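SINDUSSIDE WATER TREATMENT RESEARCH GROUP
Minutes of the Project Meeting

Date: Tuesday, December 24, 2024
Chair: Birthe Bach
Represented: Sindusside laboratory, Poletti (media supply), Vindano (pilot plant operation), Sulemana (analytical services)

1. Opening and minutes of the previous meeting

The Chair opened the meeting at 9:30 a.m. The minutes of the previous meeting were approved with one correction: under item 4, "phosphate removal" should read "phosphate uptake per gram of media." The corrected text will be placed on the shared drive.

2. Matters arising

The replacement pH probe ordered in August has been received and calibrated. The invoice remains open pending a credit note for the damaged storage cap. The laboratory will follow up with the supplier.

The revised sample labels are in use. Sulemana noted that two sets arrived with the old labels and asked that remaining stock be discarded.

3. Column trials, iron-coated sand

The laboratory reported on the phosphate column trials. Four columns were run in parallel on settled secondary effluent. Columns 1 to 3 were packed with the standard Poletti media and column 4 with the finer grade. The trial ran for 21 days without interruption to the feed.

Breakthrough in column 4 came later than in the other three, but head loss in that column rose steadily from the second week. Vindano stated that the pilot plant could not accept head loss at that level without a change to the feed pump. It was agreed that the finer grade will not go forward to the pilot stage in its present form. Poletti offered to supply an intermediate grade for a further trial, and the offer was accepted.

Column 2 showed lower uptake than columns 1 and 3. The laboratory suspects channeling along the wall and will repack the column before the next run. The results for column 2 will be reported but left out of the mean.

4. Regeneration of spent media

Spent media from columns 1 and 3 was regenerated with sodium hydroxide and returned to service. Recovery of capacity was satisfactory after the first cycle and noticeably weaker after the second. Members discussed whether the loss was due to detachment of the iron coating or to incomplete rinsing. The Chair asked that iron be measured in the spent regenerant so that the matter can be settled with data.

Vindano raised the handling of the spent regenerant - at pilot scale, the volume will require a covered tank and a disposal agreement. Vindano will prepare a short note on both.

5. Analytical work

Sulemana reported that 166 samples had been analyzed for orthophosphate since the last meeting. Duplicates were within the agreed limits, with the exception of one batch, which was rerun. The turnaround time stands at 6 working days. The laboratory asked if this could be shortened during the first week of a column run. Sulemana will reply in writing.

It was agreed that total phosphorus will be measured on every fourth sample only, and that dissolved organic carbon will be added to the influent analysis.

6. Budget

The Chair presented the budget statement. Spending on consumables is slightly over plan and spending on travel is under plan. A transfer between the two lines was approved.

7. Actions

Laboratory: repack column 2; measure iron in spent regenerant; follow up on credit note.
Poletti: supply intermediate grade media with a sieve analysis.
Vindano: note on regenerant storage and disposal.
Sulemana: written reply on turnaround time; discard old labels.
Chair: circulate the amended budget.

8. Any other business

The safety data sheet for the sodium hydroxide solution has been updated. Members working in the laboratory are asked to read and sign it before the next run.

There being no further business, the meeting closed at 11:15 a.m. 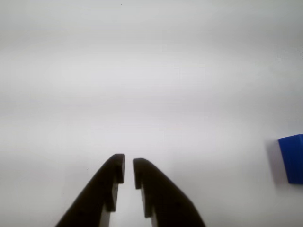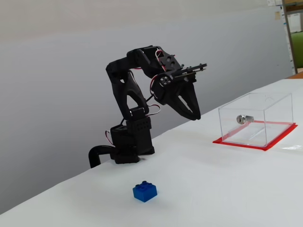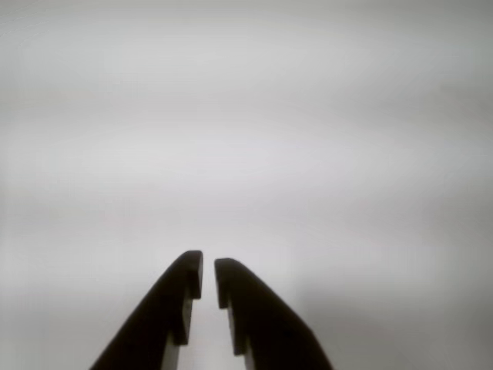
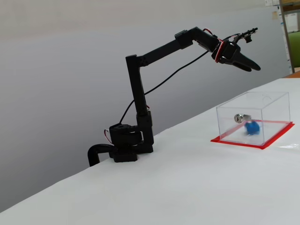

Written question received after the meeting: Will the intermediate grade media be tested at the same flow rate as the earlier columns?

Reply from the Chair: The flow rate will stay the same for the first run so that the results can be compared directly with columns 1 and 3. Any change for later runs will be brought to the group for approval.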